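From: Pouran Kordestani
To: plemness-floor list
Date: Jun 30, 2021
Subject: Re: Sorting cell, staffing from July

On Monday the Zernik shift lead wrote:
> If the arms take over the sorting, what do the 13 people on the
> sorting tables do? And who clears a jam at night?

Replying to both points.

The cell handles small flat pieces only. Sheets and anything over 80 cm stay on the manual line. Last week's log shows 2627 picks, of which 200 went to manual recovery. That rate does not support removing a table position, and none is being removed in July.

What changes is the split of the work. Two positions per shift move from sorting to tending: loading bins, clearing dropped pieces, entering fault codes. Pay grade is unchanged until Naseri finishes the job evaluation.

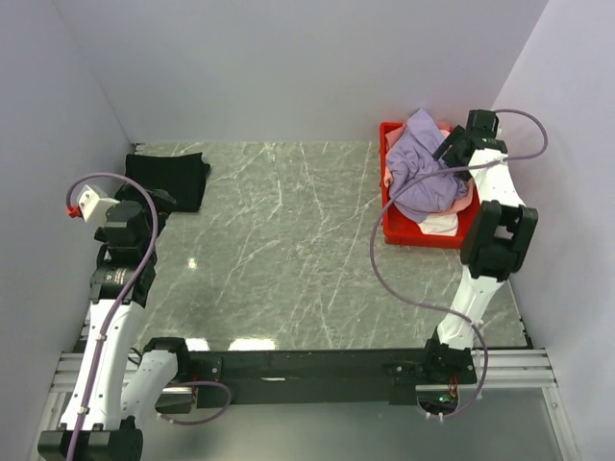
Sorting cell, both arms over the table. Red bin at right with mixed laundry, black cloth at back left.

Jams: at night the tender stops the cell and leaves it stopped. Do not reach in to free a garment with the arms powered – lockout first, same as the folders. Enitz support is day shift only, so a night fault means the bins go back to manual.

Open item: dark fabrics. Please note color in the fault entry, as the current form has no field for it.

Pouran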